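Grasp planning

Grasp planning is the bit of robot software that decides where a gripper should take hold of something, which way it should come in from, and how far it should close its fingers once it gets there. I've been writing this sort of code for a good few years now (mostly in a corner of the Vollon office, with the blinds down) and I still find it the most enjoyable part of the whole job, so forgive me if I go on a bit.

People often mix it up with motion planning, and I did too when I started. Motion planning works out how the arm gets from one pose to another without hitting the table, the wall or itself. Grasp planning comes before that and hands over the goal. Get the goal wrong and the loveliest path in the world will take you to a useless spot very smoothly!

How it works

Most planners I've used start by making a big pile of guesses. Ours, which is called Kistuva, makes 500 of them for each object. Every guess is a position and a direction for the gripper, plus an opening width. The planner then throws out the ones that can't work: fingers inside the table, a wrist angle the arm can't manage, an object too wide for the jaws. Whatever is left gets a score and the best one goes to the motion planner.

The scoring is where everyone argues. Brigitta Aebischer, who wrote the first version of ours, likes to score by how squarely the fingers meet the surface. I like to add a bit for coming straight down from above, as it keeps the arm clear of the neighbours when things are set out in a row. We've gone back and forth on this since October and the weighting has changed 6 times.

Handles and knobs

Smooth rounded shapes are a pain for two fingers. There's no pair of flat sides to press on, and a dome that gets wider towards the bottom tends to push the fingers up and off. If there's a knob or stem on top, though, you can forget the body altogether and plan for that small part alone. The catch is that your position error has to be small as well – a miss that wouldn't matter on a box will leave you closing on thin air.
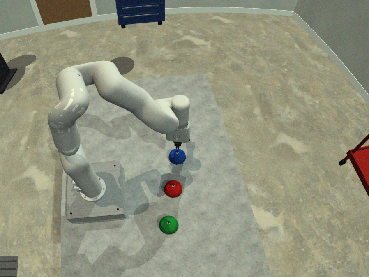 Simulated arm with its gripper over the knob of the blue dome; the red and green domes have the same shape.

Testing in simulation

I do nearly all of my first tests in a simulator, and so does everyone I know in this line. You can reset it as often as you like, and the exact position of every object is there for the asking, so a bad grasp can't be blamed on the vision side. Once the planner behaves, you start adding noise to those positions and see when it falls over. Our usual batch is 100 tries per object, run overnight.

Contact is the weak spot. Simulated fingers can slide or jitter in ways that real rubber pads never would, and the friction number you pick makes a huge difference. Ultan Ó Néill once spent a fortnight chasing a planner bug that was really one wrong friction value in a settings file. We check that file first now.

See also: motion planning, inverse kinematics, collision checking, pose estimation.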